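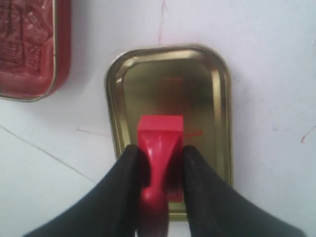 Stamp held over the empty tin, ink pad at upper left.

Steltar Records Office, Gritthorpe
Progress report to the Gesa Fund, third period
August 17, 2001

1. Scope of this report

This report covers stamping supplies and bench practice under the receipt marking grant. The work consists of marking paper receipts and ledger slips with a red seal before they are filed. Equipment purchases closed in the second period and are not repeated here. The marking bench at Gritthorpe is in use; the second bench, at Wi, is not yet fitted out.

2. Work completed

283 ledger slips were stamped and filed during the period against a plan of 200. The excess comes from a backlog carried over from the second period, which was cleared first. Of the slips stamped, 11 were rejected at the filing check and done again on fresh slips. Rejects were sorted by fault: incomplete border, double impression, or ink outside the stamped area. Most had an incomplete border. Double impressions came from slips that moved under the stamp, and a backing sheet has now been placed under each slip to stop this.

Drying time between stamping and stacking was left as set in the second period. No transfer between stacked slips was recorded at the filing check. We will review the setting when the weather turns, as the room is not heated evenly.

3. Bench surface and ink control
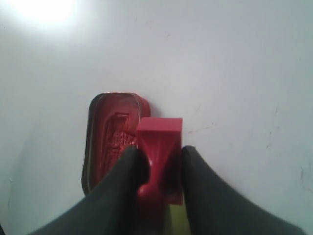 Ink on the bench top is the main source of marks in the wrong place, and the cleaning routine was rewritten in August to deal with it. The old routine called for one wipe at the end of the day. The new one calls for a wipe after each batch, with a dry cloth first and a damp cloth second. White was kept as the bench color so that stray ink can be found by eye, and a trace as thin as the faint reddish streak to the right of the stamp and pad is enough to call for a wipe under the new routine. Gray scratches on the top do not count as ink and need no action. Resurfacing was priced and put off to next year — the scratches do not affect the impressions.

Slips are now brought to the bench in folders and leave it in folders. Loose slips are not to be set down on the bare surface. This rule was in the original procedure but had not been followed on busy days. Compliance has been good since the folders were moved to the same shelf as the slips.

4. Ink supply and pad condition
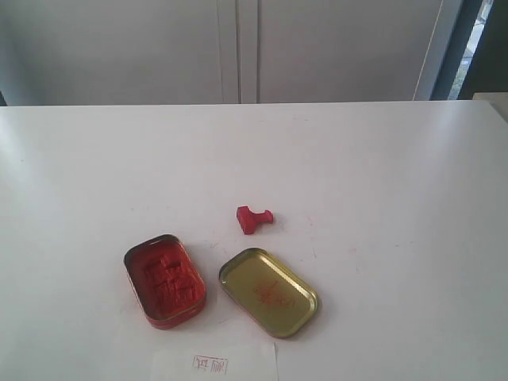

Ink use per batch remains hard to measure. Weighing the tins was tried and dropped, as the loss over one batch is too small for our scale to show. Pad condition is judged by eye instead, at the start of each working day. A pad with raised ridges and rectangular press marks like those in the open base stays in service as long as the high areas are bright and the impression is complete. When the border of a test impression breaks, the paste is to be turned over and leveled with a flat spatula, and a second test impression is taken. If the second impression also breaks, the tin is replaced.

The incomplete borders in section 2 were traced in most cases to operators pressing into the same part of the paste. Operators have been asked to move the stamp across the full pad. We expect this to reduce rejects but do not have enough slips stamped under the new instruction to say so.

Three tins are in stock, which covers the next period at the present rate of use. The supplier has changed the label but states that the paste is the same. One tin from the new lot will be tested side by side with the old lot before it is released to the bench.

5. Storage of stamp and tins

At close of work the stamp face is wiped clean, the lid is fitted to the tin, and both go into the drawer. Lids left off overnight were noted twice in the bench log. The paste formed a skin on both occasions and had to be turned over before use. A line for lid and drawer has been added to the closing sheet.

6. Budget

Spending on consumables is within the approved line. Cloths cost more than planned because of the added wipes, and the difference was met from the unspent part of the folder line. No transfer between main headings is requested.

7. Next period

Fitting out of the bench at Wi will start once the top has been delivered. It is to have the same white finish and the same drawer layout as Gritthorpe, so that operators can move between sites without retraining. The written procedure will be reissued with the batch wipe, the backing sheet and the daily pad check included. A copy will be sent to the Fund with the next report, together with the reject sheet sorted by fault.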